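## Can a robot tidy the small-parts drawers yet?

Every spring I get asked whether I'm still writing drawer tips when "the machines will be doing it soon." So in June I sat down with a pile of demo material and a cup of coffee. My view hasn't moved much. Keep labeling your drawers.

Opening a little drawer is about the easiest chore in the shop for a person. You hook a finger behind the pull, you feel it stick, you jiggle it. A machine has to find the pull, get its fingertips on either side, and draw straight back without dragging the whole cabinet along. Most of what gets shown off is done in simulation, where no one has ever spilled wood glue down the runners.

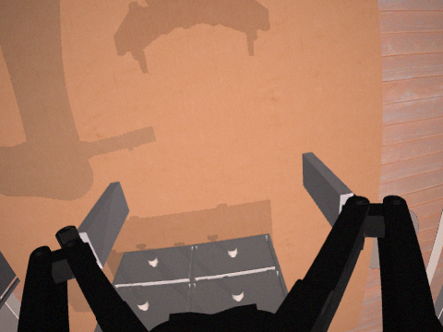
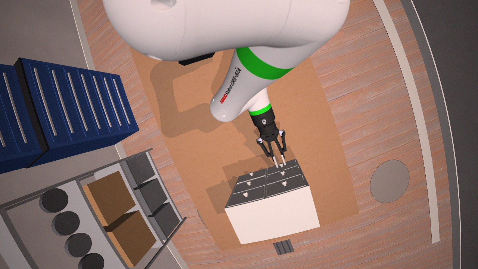

Simulated arms and small drawer cabinets, all four of them.
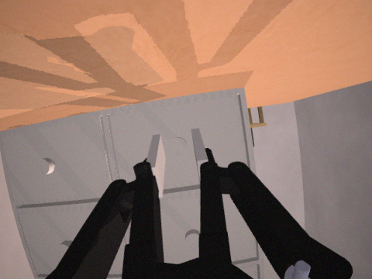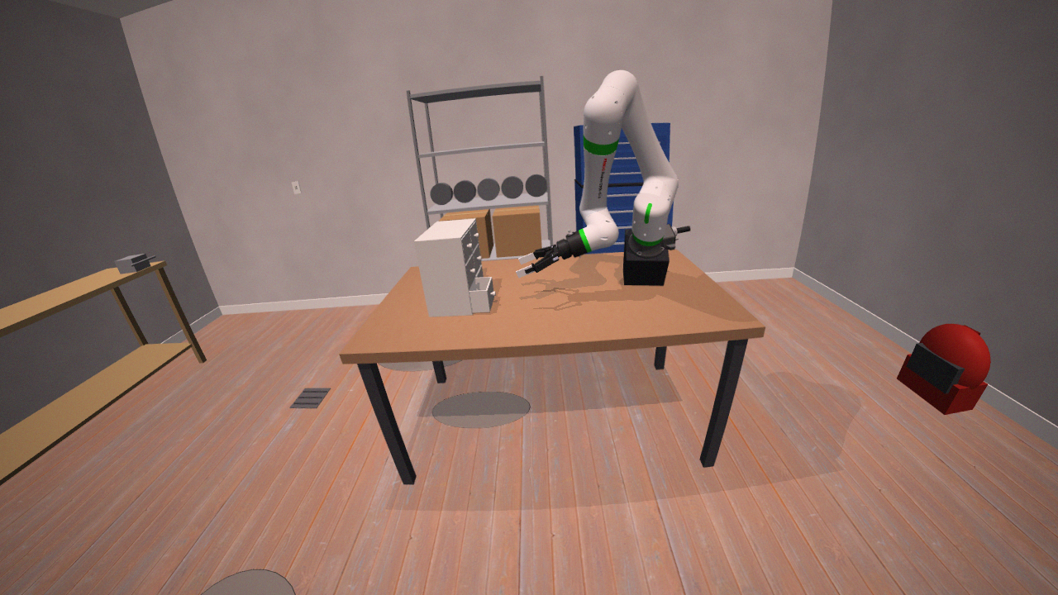 Farzana Karunaratne wrote back that I'm being too hard on it. Her point was that practice on a computer costs next to nothing, and that a machine can fumble the same drawer 1,477 times before lunch without wearing out a single knob. "You'd never let an apprentice do that with your good cabinet," she wrote. Fair enough. I'd still like to see it find the 4 mm washers after my brother-in-law has been in there.

Until then, what works on my bench:

- **Screw the cabinet down.** Two screws through the base, or a strip of non-slip matting if you rent. A light cabinet walks toward you every time a drawer sticks.
- **Rub the runners with a candle stub.** Plain white wax. Oil collects sawdust and you'll be worse off by fall.
- **Leave slack.** Fill drawers two-thirds full. Overfilled ones catch on the frame above and you end up yanking.
- **Tighten the knobs** when you change the clocks. A dab of clear nail polish on the threads holds them.
- **Label the front, and glue one sample part beside the label.** Wipe the face with rubbing alcohol first or it'll drop off in a week.
- **Put a stop at the back.** A folded bit of cardboard will do. I've picked over 582 brads off a concrete floor and don't care to do it again.

If somebody offers you a machine for this job, ask to see it open a swollen drawer in a damp garage. Ask to see it close one, too, with a bolt sticking up.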